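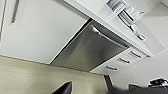

Dishwasher, bar handle, drawers beside it.

2024-01-21

Kitchen corner day! I went over the dishwasher front with the Tutico cloth, always along the brushing, and I'm never going back to paper towels (I know, I said that in October too). The curved handle is the fussy bit, fingerprints love the underside. Two drops of dish soap in 200 ml of warm water was plenty.

Then I got stuck on the handles. The Drudetti catalog lists the short drawer bars at 189 mm and ours are nothing like that, so please don't order from that page! I'll measure screw center to screw center tomorrow and write it inside the top drawer. The tall cabinet door can keep the handle it has, I like it.

Still to do: wipe out the dark gap under the countertop with something thin (old ruler wrapped in a rag?), polish the faucet, and find the 6 mm felt pads, last seen in the Tandia box.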